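4.2 Erprobung des Handgreifers

Das Erfassungsset von Plerkico besteht aus einem von Hand geführten Greifer mit eingebauter Kamera, einem Kopfgerät und der zugehörigen Auswertesoftware. Wir haben es in der Ausführung vom Dezember geprüft. Der Hersteller nennt eine Speicherkapazität für 1000 Episoden je Datenträger; im Versuch kamen 503 Episoden zusammen, aufgenommen an 3 Standorten. Orvokki Kemppainen (Esteck) richtete die Geräte ein und wies die Bedienenden ein. Abbildung 3 zeigt die Sicht der Greiferkamera in einem der Räume.

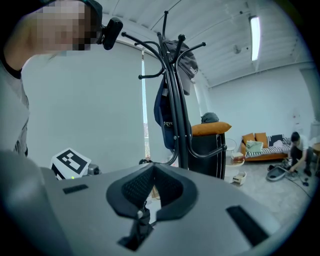 Abb. 3: Sicht der Greiferkamera. Im Vordergrund das graue Greifergehäuse mit V-förmiger Aussparung, oben links eine Person mit Kopfgerät, links neben dem Garderobenständer eine Tafel mit Referenzmarker.

Das Gehäuse belegt einen erheblichen Teil des unteren Bildbereichs. Für die Lageschätzung wurde dieser Bereich maskiert, was die Zahl der verwertbaren Merkmale verringert. In wohnlich möblierten Räumen fiel das kaum ins Gewicht. Vor einfarbigen Wänden brach die Verfolgung dagegen mehrfach ab und musste am Marker neu aufgesetzt werden. Das Handbuch geht auf diesen Fall nicht ein. Die Software Retamal, mit der die Episoden geschnitten werden, lief auch bei 4000 Einzelbildern je Episode stabil.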